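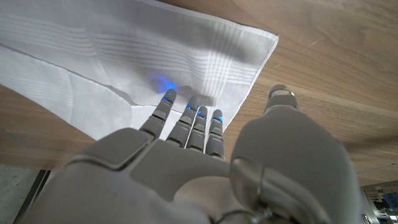 Flat cloth is where we begin, and I'd like us to stay with it for longer than you may think it deserves. Most people who come to this course want to get straight to the clever folds (the pocket fold, the long roll, the one that stands up on a shelf by itself) and I do understand, I was just the same! But a fold can only be as straight as the cloth was before you started. A white cloth on a bare wooden tabletop, like the one you see here, is the best practice piece I know. The wood is a light brown, so the white edge shows up clearly against it, and if that edge wanders you will spot it long before you would on a patterned cloth or a pale bedspread. Please begin every practice at home with something white and something plain, even if it's only an old pillowcase you've opened up along the seams.

Household Cloth, Session 2: Laying Out, Squaring and Folding
Notes by Farzana Marikar
Likari Evening Classes, Munshi Street, the Datura Room

What we covered last time, in brief

We talked about fibers and how they behave in the cupboard. Cotton holds a crease and forgives you. Linen holds a crease and doesn't forgive you. Polyester blends tend to slide about, and the slippery ones are happier rolled than folded. If you missed that session, the sheet is in the tray by the door, and do take one of the fabric swatch cards as well, I made far too many.

Laying out

Clear the whole table first. I mean the whole table, including the mug you think is out of the way. Wipe it with a dry cloth and run your palm over the surface to feel for crumbs or a rough patch that might snag.

Put the cloth down in a loose heap near the far edge and find one hemmed corner. Bring that corner to where you want it and leave it there. Then find its neighbor along the same side and draw the two gently apart until the edge between them lies straight without being stretched. You now have one true edge, and everything else follows from it.

Now smooth. Use your fingertips held close together and start from the middle of the cloth, working out toward the hems. Light pressure is plenty. Pressing hard pushes a little wave of fabric ahead of your hand, and when the wave reaches the hem it has nowhere to go, so you get that pucker we all sighed over last week. If you feel a wave building, lift your hand, go back to the middle and begin again. Your other hand can rest on the true edge while you do it, but don't let it tug.

Squaring

Very few cloths are properly square. Washing pulls them one way, hanging them by a corner pulls them another, and plenty were cut a little crooked to begin with. The tablecloth from my own kitchen, an old Pandby one that I've been washing for years, is out by nearly 50 millimeters from one corner to the other, and I'm still very fond of it.

To check yours, bring one corner across to the corner diagonally opposite and look at how the edges sit. If they meet, lovely. If they don't, open the cloth out again, take hold of the two corners that look too close together, and ease them away from each other. Ask someone to help with a large piece. Cotton will usually come back a good way if it's very slightly damp, and you can leave it to dry flat on a towel.

If it won't come square, share the error out. Fold so that half of the mismatch falls on each side, and keep the neatest edge for the outside where it will be seen. I'd much rather you did that than wrestled with it until you were cross.

Printed cloths and mats

A printed piece brings a new difficulty, and a nice one. Your eye follows the picture and forgets the edge. We're all used to lining up a stripe or a check, but a picture print has its own straight lines inside it, and they don't always run true to the hem. The bookcase mat is a good one to learn on. It's a beige fabric mat printed all over with bookshelves, with white shelf boards running between the compartments, and every one of those boards is tempting you to fold along it.

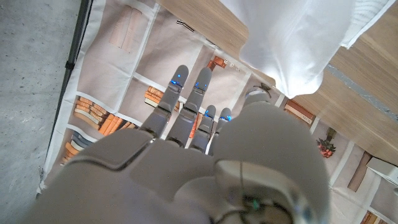
So decide before you touch it whether you are folding to the print or folding to the edge. Folding to the edge gives you a parcel that stacks well with others. Folding to the print gives you a prettier top face, and I'd choose it for anything kept on an open shelf or given as a present. Either is perfectly all right. The muddle comes when you start with one and drift into the other halfway through.

A few habits for printed pieces:

Lay them print side down for the first fold if you want the picture on the outside.

Smooth from the middle, exactly as before, but check the hems with a fingertip as well as by eye. A busy print hides a wrinkle beautifully.

Move the fold line a little each time you put the piece away. A printed surface that is always creased in the same spot can begin to look worn there, and once the color has gone there's not much to be done about it.

Keep the iron to the back of the fabric, with a thin cotton cloth between, and read the care label if there still is one.

Thicker mats often don't want to be folded at all. Try a loose roll with the print facing out and tie it with a wide cotton tape. Elastic bands leave a mark, and the old ones go sticky.

The basic fold in thirds

Starting from your true edge, bring one long side over by a third and smooth it down. Bring the other long side over to cover it. Turn the strip so it runs away from you, fold the two ends in to meet in the middle, leaving a finger's width of gap, and close it like a book. That gap matters more than it sounds. With no room for the thickness of the cloth, the last fold bulges and the stack leans over.

Do it slowly. We'll have 55 minutes of practice time next session and I won't be rushing anyone through it. Some of you will want to do a whole pile and some will want to get one cloth just so, and you'll learn from both.

For next time

Please bring one plain cloth and one printed one, clean and unfolded. Anything from a tea towel up to a small tablecloth will do, but leave the fitted sheets at home for now. They get an evening to themselves in January, and I promise we'll have tea with it.

Questions about stains can go in the notebook on the windowsill, and I'll write my answers underneath.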